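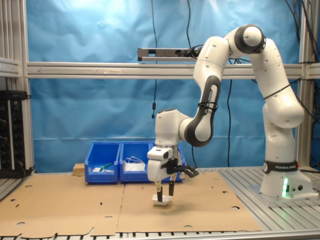 Mitarbeitende für die Set-Kommissionierung gesucht (m/w/d), Schwerpunkt Roboterplatz

Carkuner stellt Verbrauchssets für Arztpraxen und Pflegedienste zusammen. Am Standort Pader wird bisher jedes Set von Hand gepackt. Ab Juli übernimmt ein Roboterarm an einem Teil der Plätze das Greifen und Ablegen einzelner Artikel. Für diese Umstellung suchen wir Verstärkung aus der Praxis, gern auch ohne technische Ausbildung.

Was sich an den Plätzen ändert

Bisher steht eine Person die ganze Schicht am Packtisch, greift Artikel aus den Kästen und legt sie in den Karton. Künftig betreut eine Person zwei Tische. Sie füllt nach, prüft die fertigen Sets und greift ein, wenn der Arm einen Artikel nicht fassen kann. Das Heben und Greifen wird weniger, das Kontrollieren und Dokumentieren mehr. Wer lieber ausschließlich von Hand packt, ist bei uns weiterhin richtig, sollte sich aber auf eine andere Stelle bewerben.

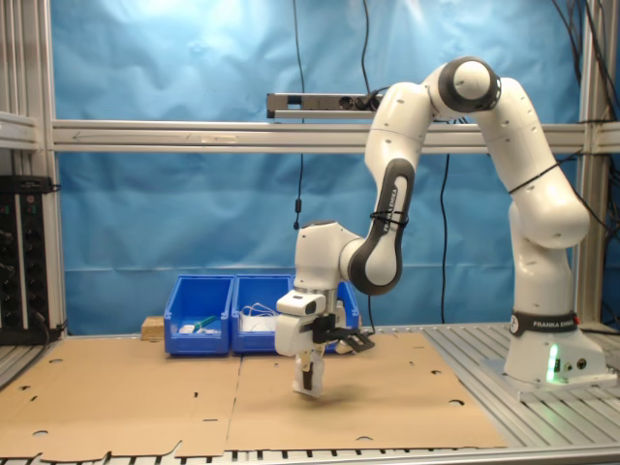

Die Einarbeitung dauert 12 Wochen und findet während der bezahlten Arbeitszeit statt. Sie lernen zuerst die Artikel und die Packlisten kennen, danach den Arm. Geübt wird auf flach ausgelegten Kartonbögen, über denen der Greifer senkrecht nach unten steht; die blauen Kästen mit dem Material haben ihren Platz in einer Reihe hinten am Tisch. Programmierkenntnisse brauchen Sie nicht. Abläufe richtet unser Partner Ornalier ein, Änderungswünsche geben Sie direkt an das Einrichtungsteam weiter.

Ihre Aufgaben

Kästen bestücken und Bestände nachführen
Abläufe starten, anhalten und nach Störungen wieder freigeben
Fertige Sets auf Vollständigkeit und unbeschädigte Verpackung prüfen
Fehlgriffe im Schichtbuch festhalten
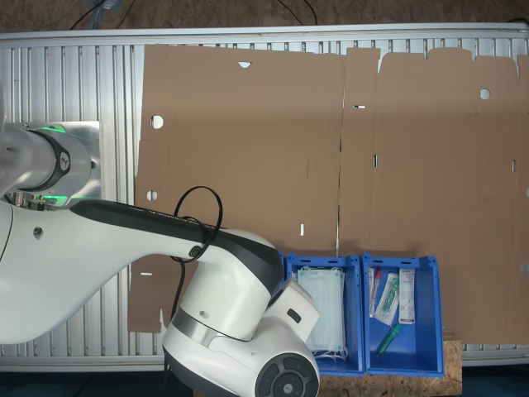 Probleme machen vor allem dünne, biegsame Artikel und durchsichtige Verpackungen. Deshalb legen wir Wert auf Leute, die genau hinsehen und aufschreiben, was schiefgegangen ist, auch wenn es nur einmal vorkam. Die Schichtbücher werden wöchentlich gemeinsam durchgegangen.

Das bringen Sie mit

Erfahrung in Lager, Verpackung oder Pflege
Deutsch in Wort und Schrift, ausreichend für Packlisten und Schichtbuch
Bereitschaft zur Früh- und Spätschicht

Das bieten wir

Unbefristete Anstellung mit 29 Stunden pro Woche, auf Wunsch Vollzeit
13 Monatsgehälter
Keine Leistungsvorgabe während der Einarbeitung

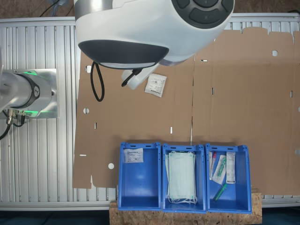 Durch die Umstellung wird niemandem gekündigt. Das ist mit dem Betriebsrat schriftlich vereinbart. Stückzahlen des Arms werden nicht mit den Stückzahlen einzelner Beschäftigter verglichen, und Aufzeichnungen vom Platz dienen nur der Fehlersuche.

Bewerbung

Ein kurzer Lebenslauf genügt, ein Anschreiben ist nicht nötig. Bitte geben Sie die Kennziffer 363 und den frühestmöglichen Eintrittstermin an. Ansprechpartner ist Yusri Tambunan, Personalabteilung Pader. Vor der Entscheidung laden wir Sie zu einem bezahlten Probetag am Tisch ein.

Stand der Ausschreibung: 19. Dezember 2024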